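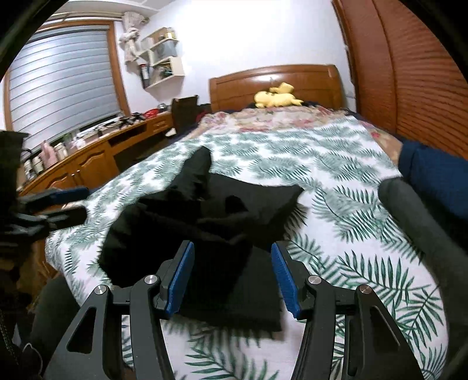 Conceição Magalhães objected that folding starts before the first fold. In her interview she put it plainly: "You have to find out which way up it is, and with black things that takes longer than the folding." Other participants in the Grerkesdale households made the same point less directly. Paora Pearce said he left dark clothes until last, when the bed was otherwise clear.

We had coded this stage as part of folding. After the interviews we gave it a code of its own, *laying out*, and went back through the August diaries. Of 200 entries that mention clothes, 10 describe laying out as a separate job. Most of those concern dark garments, where seams and hems are hard to tell apart - the diarists mention feeling for the hem with a thumb.

The bed is the usual surface for this work. It is large and soft, and it stands near where the clothes are put away. Two diarists preferred a table. A patterned sheet was said to help, as a dark edge shows up well against a pale ground (Figure 2).
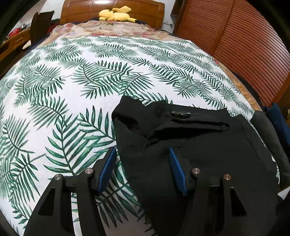 **Figure 2.** Black garment laid out on a palm-print sheet, with a floral bedcover at the head end of the bed.

Jolene Mahuika kept the bedcover pushed back while she sorted and pulled it up only when the piles were gone. We return to the order of these tasks in the next section.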